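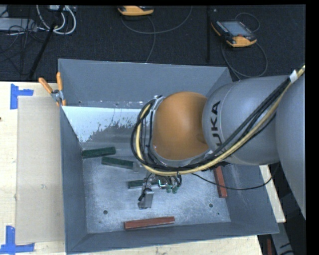 Bin cell, arm at the low position. Look at the hose on the left side of the orange joint.

nbraganca
Hello all. I look after a bin picking cell with a KUKA arm and I have a question about the cable bundle. The yellow hose and the black cables go together along the arm, pass under the orange joint and make a loop on the other side. One thin black cable hangs lower than the rest. In October I replaced this thin cable for the second time, both times broken at the same place, 40 mm from the connector. How do you fix yours? I have only tape at the top of the bundle.
Nayara Bragança

mudgway_dan
Tape is your problem. It holds the bundle in one spot and the glue creeps, so all the slack travels down to the weakest cable. Take it off and put two hook-and-loop straps there, loose enough to push a finger under.

pelle80
I don't agree with Dan. The tape is far from the break. I would look at the thin cable first, it sags right across the bin. With a picking job it will catch on the wall sooner or later. Shorten it, or tie it to the hose every 100 mm.

mudgway_dan
If you tie it every 100 mm then it bends exactly like the hose, and the hose is much stiffer. I killed a sensor cable this way on our Dikmont line.

nbraganca
Thank you both. Pelle, I tried shorter one time. When joint 6 turned to the end of its range the cable became tight like a string, so I am afraid of this. The low place is slack I left on purpose, maybe too much.

trasico_fan
What range do you really use on joint 6? We limited ours to plus/minus 126 degrees in software and the cables live much longer. The picks did not suffer.

nbraganca
I must check, but I think we do not need the full turn. The blocks are rectangular, so the gripper can take them from either side.

pelle80
Then do the limit first, after that measure the slack again with the arm at both ends. And move the clamp on the bin corner if the loop ever goes near it, those handles stand up high.

nbraganca
I will set the limit tomorrow morning and order the straps from Romero. The tape stays until they come, sorry Dan.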